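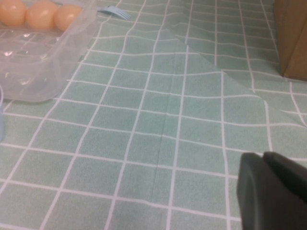 How I Dye Eggs With Onion Skins

My grandmother's neighbor, Leokadia Wróbel, taught me to dye eggs with onion skins when I was small enough to need a stool, and I still do it her way (mostly - she would have opinions about my saucepan). You get deep rusty browns and oranges, and all it costs you is some patience and a bag of papery scraps.

Start saving skins early. I begin in October, which my sister thinks is ridiculous, but we don't go through that many onions! Keep only the dry outer layers and store them in a paper bag. Plastic makes them sweat and then they go moldy, and I lost a whole winter's worth like that once.

When you have enough to stuff a medium pot, cover the skins with water, add 2 tablespoons of white vinegar and bring it up to a simmer. Half an hour is fine, longer gives you a darker bath. Let it cool all the way down and strain it. Your kitchen will smell like soup.

Put the raw eggs in the cold dye in one layer and heat it slowly. Once it bubbles gently I give them twelve minutes, then cool them and look at the color. Too pale? Put the pot in the fridge with the eggs still in it and leave them overnight. White shells go orange, and brown ones go closer to brick.

For leaf patterns, press a bit of parsley or clover flat on the raw egg, pull a square of old pantyhose tight over it and tie it at the back. Wet the leaf first so it sticks. My friend Lena Kurek uses dill, and hers come out so much finer than mine that I've stopped putting them in the same bowl.

Dry them on a rack and rub with a drop of cooking oil for shine. If you plan to eat them, get them back in the fridge within 2 hours and finish them within the week. The leftover dye keeps for 5 days or so in a jar, and it's lovely on cotton napkins too.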